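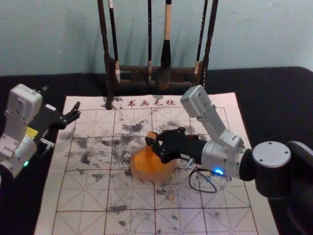
When does the new planning period start for teachers at the Duvari building? It starts the first week of January, during the last 40 minutes of the school day, and it applies to every grade level.

Minutes of the Teacher Workload and Wellbeing Meeting
Henríquez building library, Wednesday, 3:45 p.m.

Oduor Shemweta opened the meeting and thanked everyone for coming straight from dismissal, especially the Budis staff, who had the longest drive and still managed to bring the good muffins. Minutes of the last meeting were approved with one fix (the reading specialists were left off the attendance list, and the secretary is very sorry!).

Survey results. We sent the fall survey to 300 staff members and got 166 back, a better return than last spring's. The answers were thoughtful and sometimes hard to read. Grading at home came up more than anything else, followed by parent messages late in the evening and the feeling that lunch has quietly turned into a second duty period. Several people wrote kindly about their teammates, and Oduor read a few of those comments aloud, with names removed.

Grading. We had a long and friendly discussion about how much written work needs a grade at all. The fourth grade team at Henríquez has been marking one paragraph per essay in detail and leaving the rest with a short note, and they feel the students read the comments more closely now. The middle school math teachers were less sure this would work for them, and we agreed that each team should try what fits and report back. No vote was taken.

Evening messages. Moved and seconded that staff not be expected to answer parent messages after 5:30 p.m. Carried, with two opposed. Both members who voted no asked that the minutes show they support the idea but would like an exception for the week of conferences. Oduor will draft a letter to families and pass it around for comments before it goes out.

Drestetti workshop. The half-day Drestetti workshop on classroom routines will cost $941, to be split among the three buildings. Budis asked whether aides could attend too, and everyone thought they should. Sign-up sheets will be in each front office by Friday.

Other business. The Duvari copier is down again. A request for a quiet room at Budis, with the door closed and no laminating, was warmly received and put on the agenda for next time.

Adjourned at 5:05 p.m. Henríquez will host again, and Duvari is bringing snacks.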